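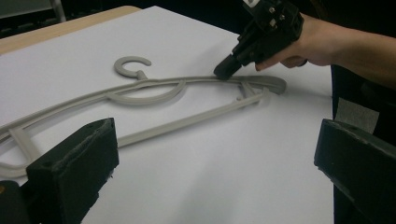 Kerstin Sæther wants to know why a tidying company's about page goes on so long about hangers, and couldn't we just put the prices up top. Prices are at the bottom, Kerstin! Hangers first. Hangers are how we got going.

About Zudbridge

We're a home tidying outfit in Skadville. Closets, hall cupboards, drawers, the box of cords under the desk. Small jobs mostly. We don't paint, don't build shelves, don't do garages (tried one, took till January, never again).

Started by Homa Soltani and Liv Öberg, who shared a house and one closet. The rod came down in the night. Too many coats, too many hangers, half of them empty. Next day they took every single thing out, laid it on the floor and went through it. Liv liked it so much she did her sister's closet that weekend. Then the sister's neighbor. Then somebody offered to pay.

Frøydis Amundsen joined later and does cables, chargers, anything with a plug. Folke Eide drives the van and is better at folding than the rest of us, he'd like that on the website so now it is.

How we do a closet

Everything out. Yes everything. Clothes on the bed, hangers on the table, shoes wherever there's floor.

Hangers get looked at one by one, flat on a table where you can see if they're straight. Put it down, press on the end, see if it rocks. A bent one will drop a shirt every time. Check the hook, check where the hook meets the body, that's where plastic ones go first. White stress marks there = out. Little crack anywhere along the bar = out.

Then sort by kind. Plain plastic with plain plastic. Wire goes back to the dry cleaner if they'll have it, ours in Skadville does, ask first. Padded ones for knits, or better, fold the knits. Clip ones for skirts and pants and please not for ties.

Same kind on the rod, all hooks facing the same way. Takes five minutes and the whole closet looks different, people don't believe us until they see it.

Kids' clothes need kids' hangers. Adult ones stretch the necks out and then everybody wonders why the little T-shirts look so sad after one summer.

We did one coat closet that had 66 hangers in it and 19 coats. The owner kept saying she needed more hangers. She'd been buying them every fall! We left her enough for the coats plus a few for guests and the door closes now.

Spare hangers: keep a handful at the far end of the rod. Not in a bag in the attic. If they're in the attic you'll buy new ones, everybody does.

How we do cables

Same idea. Everything out on a table, something pale under it if you can, an old sheet or a big piece of paper. Dark cords show up, and the pale ones are easier than you'd think once they're pulled apart. Untangle before you sort, never yank, find one end and feed it back through. Slow, boring, have the radio on.

Run each one through your fingers from end to end. Feel for kinks and soft spots. Anything with the inside showing goes straight to the electrical recycling, don't tape it and don't "keep it for now."

Coil loose, about the width of your hand. Tight little bundles look great in the drawer and ruin the cord. A strip of fabric tie or a twist of paper round the middle and a label with what it's for. Write the thing, not the plug type. "Living room lamp" is a good label. "Black one" isnt.

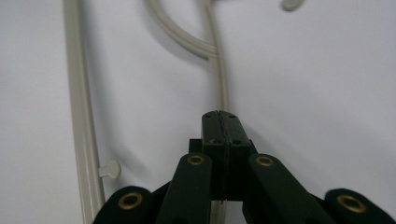 What do you do with a cable if we can't tell what it belongs to?

Put it in a paper bag, write the month on the bag and leave it in the hall for half a year. If you haven't gone looking for it by then, it goes to electrical recycling with the rest. We can take the bag with us if you'd sooner not decide.

Things we care about, sort of

Your stuff is yours. We ask, you decide. We've been told off for being too slow about this and we're staying slow. If you want to keep a sweater you never wear, fine, it gets a hanger (or a shelf, it's a sweater).

We don't sell you boxes. Shoe boxes work. Jam jars work. Homa has strong opinions about drawer dividers made from cereal boxes and will show you wether you ask or not.

Good hangers you don't want go to the thrift store on Mistavov Street, they run out all the time. Clean ones only please, no stickers, no tape. Frøydis wipes them down the night before.

Who you'll get

Usually two of us. Homa and Liv for closets, Frøydis if there are cords, Folke if there's anything to haul away. If you've got both closets and cords, say so when you write and we'll plan a longer visit. It's not a problem, just takes longer than people guess. A bedroom closet is a morning. A cord box is also a morning, somehow.

What we need from you: one clear table, a bed or couch with nothing on it, and coffee. Coffee is optional. Pets are fine, though cats and cords don't mix, so maybe another room for the cat.

Prices

38 an hour per person, 100 for a closet visit no matter how long it runs. Cord boxes by the hour. Haul-away is included if it fits in the van in one trip. Longer drive outside Skadville, ask, we're usually ok about it.

Where to find us

The back of the Cheng building, second door, the green bell is the one that works. We're out on jobs most mornings so come after lunch or leave a note. Notes do get read, sometimes a day late.

If you're only after a few hangers, bring a bag and take some. There's a bin by the door, sorted, adult sizes on the left and kids' on the right. Please put them back in the right side if you change your mind.

Page last updated 27 May 2019. Liv says the phone number is coming soon.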